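**Furnished room inspection: bedroom, upper floor rear**

Property: Grulel, unit 4
Managing agent: Bayram
Inspection form: Trestar residential, bedroom sheet
Date: 4/2/23
Occupancy: furnished, tenant in residence
Ratings: P = pass, M = monitor, A = action required, N/T = not tested

Scope is limited to visible and reachable parts of the room. No wall linings, fittings or sealed covers were removed. Personal items were moved only where a check could not be done otherwise, and were put back after.

## 1. Entry and egress

| Item | Rating | Comment |
|---|---|---|
| Door opens fully | P | Clears the bed end with 85 mm to spare. |
| Door hardware | P | Lever returns freely. One loose screw on the inner rose, tightened on site. |
| Path from bed to door | P | 600 mm at the narrowest point. Meets the minimum on the sheet with nothing in hand. No further furniture to be placed on this side. |
| Smoke alarm | P | Sounded on test button. Expiry date on base is legible and current. |

## 2. Window and curtain

| Item | Rating | Comment |
|---|---|---|
| Glazing | P | Panes sound. No cracks or loose putty found. |
| Frame, white | M | Paint lifting at the bottom rail. Cosmetic at present. Recheck for softness in the timber next visit. |
| Sill | P | Clear of stored items at inspection. |
| Opening and catch | P | Opens by hand without tools. Catch holds. |
| Floral curtain | M | Hangs down the left side of the window. Tie back when a heater is in use anywhere in the room. |
| Curtain fixing | P | Took a firm pull without movement. |

The window is the secondary means of escape for this room and must not be screwed, painted or taped shut. The tenant asked about film for winter draughts. Removable film is acceptable if the opening section is left uncovered.

## 3. Fan

| Item | Rating | Comment |
|---|---|---|
| Guard | P | Round wire guard, black. All clips engaged. No bent or missing wires. |
| Hub and blades | P | No wobble at any speed. Light dust on the rear of the guard. |
| Support arm | M | Tilt joint is slightly loose and creeps down over time. Tighten, then recheck. |
| Clearance to fabrics | A | Patterned hanging fabric is on the same side of the room. Keep it well outside the reach of the air intake. See note 3.1. |
| Lead and plug | P | No cuts, no exposed conductor, no heat marks at the plug. |

3.1 Light fabric can be drawn against the rear of a fan guard and restrict airflow to the motor. Either shorten the hanging piece or move its fixing point. Turning the fan head is not accepted as a fix, given the loose joint.

3.2 Switch off at the wall before cleaning. Vacuum the guard from outside with a brush head, then wipe with a dry cloth. Do not spray anything into the hub.

## 4. Bed and bedding

| Item | Rating | Comment |
|---|---|---|
| Bed frame | P | Stable. Legs bear evenly on the floor. |
| Mattress support | P | Slats in place, none split. |
| Sheet, teal-green | P | Fitted flat enough. No scorch marks. |
| Fringed trim at sheet edge | M | Gold tassels. Check that they do not reach any power board or heater at floor level. |
| Knitted blanket, black and white check | M | Heavy and bulky. Tends to sit along one side of the bed. Must not hang over onto a walking path. |
| Soft toy and loose cloths | P | No concern for an adult occupant. If the room is relet for an infant, remove from the sleeping surface. |
| Cable on bed | A | Thin black cable lying across the sheet. See note 4.1. |

4.1 Cables are not to run across or under bedding. Heat from a charging device cannot escape when covered, and the cable is likely to be pinched or pulled. Route any lead along the wall side and charge on a hard surface. A bedside shelf has been suggested to the agent. This item was also raised in January and remains open.

4.2 No electric blanket was found. If one is introduced, it must be logged on the appliance sheet and may not be used beneath the knitted blanket.

## 5. Walls and pipework

| Item | Rating | Comment |
|---|---|---|
| Pale wall tiles | P | Tapped at random. No hollow or loose tiles located. |
| Grey lower panel | P | Dry by meter at both ends and the middle. |
| Grout | M | Hairline gaps near the window side. Rake out and regrout at next scheduled maintenance. |
| Dark metal pipe | M | Vertical run, then horizontal. Brackets secure. Surface should be rubbed back and repainted within the year. |
| Items hung from pipe | P | None permitted. Tenant advised. |

The pipe is not a hanging rail. Coat hangers and lines are to go on the wardrobe rail or the folding airer supplied with the unit.

## 6. Electrical, general

| Item | Rating | Comment |
|---|---|---|
| Outlets | P | Two double outlets. Covers intact. |
| Power board | P | Seseo brand, overload switch fitted. Not daisy-chained. |
| Ceiling light | P | Correct lamp type. Cover secure. |
| Safety switch | N/T | Board was locked. Test to be done with the common area boards. |

## 7. Heating and ventilation

| Item | Rating | Comment |
|---|---|---|
| Portable heater | N/T | Stored in hall cupboard, out of season. Test before first use. |
| Condensation | P | No mould at the window reveal or behind the bed. |
| Vent | P | Draws a paper strip on all settings. |

## Actions

| Ref | Action | By | Due |
|---|---|---|---|
| 3.1 | Shorten or move hanging fabric clear of fan | Tenant | 7 days |
| 3 | Tighten tilt joint on fan | Agent | 14 days |
| 4.1 | Remove cable from bed, provide charging surface | Tenant, agent | 7 days |
| 5 | Regrout window side | Agent | Next scheduled maintenance |
| 6 | Test safety switch | Agent | 14 days |

Sheet number 568. Copies to the agent and tenant. Items rated M carry forward to the next sheet without a separate notice. Overdue A items are referred to the owner in writing.
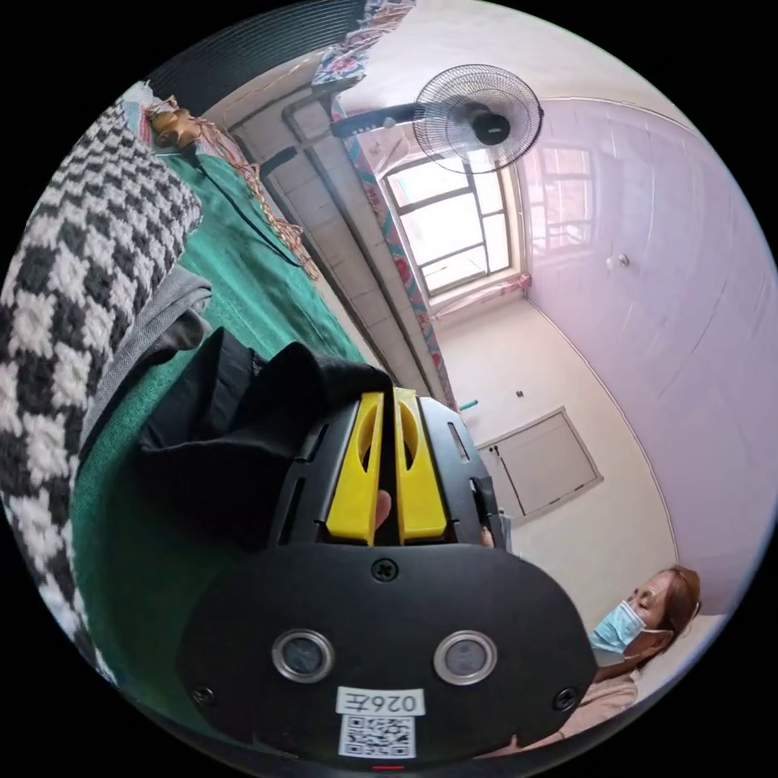
Sheet 568, bedroom: bed, window and fan (sections 2, 3 and 4).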